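Home Products Manuals Downloads Support Contact

Wumia Soft Grip Kit — Set-up Guide
Section 4: Rolled and folded textiles

This section covers ties, scarves, belts and other small cloth goods. Finish Section 3 (homing and finger alignment) first. If you skipped it go back now, the grip widths below won't mean anything otherwise.

Before you start
Controller on, arm in Hold, E-stop within reach. Kit runs on 24 V DC only. Trundska tray fitted or a clear bit of table, either is fine.

CAUTION: Fingers close without warning when you leave Hold. Hands out of the work area. Loose sleeves, lanyards, long hair, same.

4.1 Load the textile profile
1. Open Profiles on the Vandel pendant. Pick SOFT-ROLL. Not SOFT-FLAT, that one is for folded stacks and comes in too low.
2. Press Load. Wait for the beep.
3. Check grip force reads 9. If it shows 40 you still have the carton profile loaded. Go back to step 1.
4. Set approach speed to Slow for the first runs.

Note: older pendants show the profile as SOFTROLL with no dash. Same thing.

4.2 Set the grip width
1. Jog the arm clear of the table, fingers pointing down.
2. Open fingers to 92 mm. This is the start width for any rolled item.
3. Put the roll on the table, standing on its end. Coil should be snug but not tight. A loose coil will spring open when the fingers touch it.
4. Jog down over the roll untill the finger tips are past the middle of it.
5. Close in single steps. Stop when both fingers touch the cloth.
6. Close one more step. Save as Width A.

Note: satin and silk types slide more than wool or knit. If the roll slips on lift, add one step and save again. Don't raise the force, it marks the fabric.

CAUTION: Check finger edges for burrs before handling anything delicate. Wear on the rim is normal, sharp spots are not. Run a cotton rag along the edge — if it snags, change the finger pads (Section 9).

4.3 Wrist camera check
The wrist view is what the pick routine works from, so get this right before any auto run.
1. Pendant, Camera, Live.
2. Both fingers should show low in the view, one each side. If only one shows, the mount is twisted. Loosen the two mount screws, turn, retighten.
3. Roll should sit in the gap between them. Top of the roll must be in view. Bottom can run out of view, that's ok.
4. Look for glare. Bright patches on the table next to the roll can throw off the edge finder. Move the lamp or drop exposure a notch.
5. Cable loop may show in a top corner. Fine as long as it stays clear of the fingers through the whole wrist turn.
6. Press Save Ref.

Compare yours with the view below, a patterned tie stood up between the fingers. Dark cloth against dark fingers, so the pale surface behind helps.
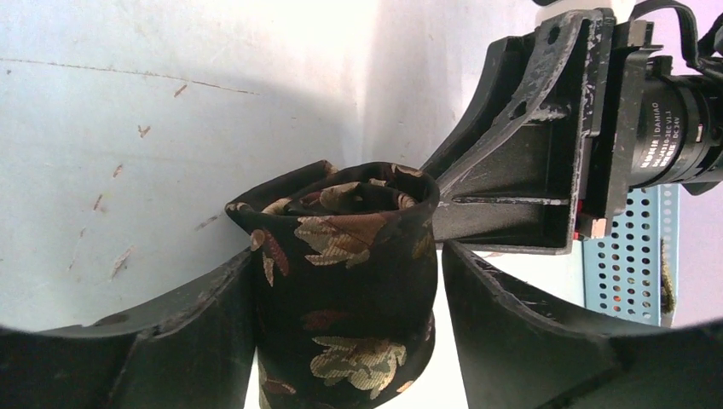 4.4 First lift
1. Leave Hold. Press Run Once.
2. Arm closes to Width A, pauses, lifts. Watch the tail end of the roll — a loose flap can catch on a finger on the way up.
3. If the roll drops, stop, redo 4.2 from step 5.
4. If the roll opens in the air, coil it tighter or use the Antoniadis clip ring (sold seperately).
5. Do 11 clean lifts in a row before going to Normal speed.

4.5 If something is off
Fingers don't move: arm still in Hold, or finger plug not seated.
Camera view black: lens cap, or camera cable loose at the wrist.
Error "No edge": glare, or roll too close in color to the table. Change the table mat.
Grip drifts over the day: re-home at start of shift and again after lunch.

Save the profile under a new name before you shut down. Unsaved widths are lost at power off.

Next: Section 5, Folded stacks

We use cookies to improve this site. Accept all / Manage settings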